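Grekance rope study: frequently asked questions

What is Grekance?
It's our method for teaching a multi-fingered hand to handle rope, developed at the Gukerbridge lab. Rope is a wonderful problem! It bends anywhere it likes, hides parts of itself under other parts, and hardly ever lies the same way twice.

How does it decide where to grasp?
The planner follows the rope from one end to the other, works out which strand passes over which, and scores possible grasp points along the way. Free ends usually score well, and a loop lying across another loop is where things get interesting. 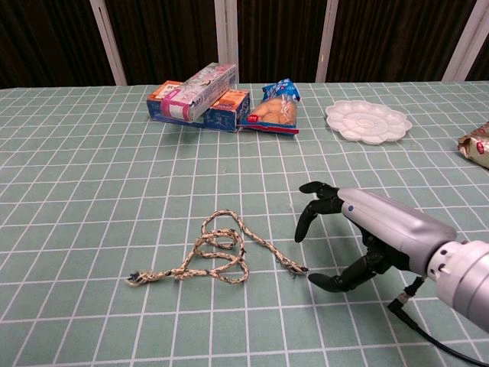
The hand open near one end of the braided rope, with packets and a white palette tray further back on the table.

How much data did you use?
We trained on 3859 recorded grasps and tested on 1000 more, using 40 ropes and cords. None of the test ropes appear in the training set.

What was the best result?
Overlapping loops, easily. We expected the planner to struggle there, and it picked a sensible strand far more often than our older method, Surdu, ever did (we were delighted).

What still goes wrong?
Frayed ends. Loose fibres make it hard to say where the rope stops, so the fingers sometimes close too far out. Teodor Anghel is working on this now.

Can I try it?
Yes, please do! The code will be out in July under the name Flenance, along with the test recordings.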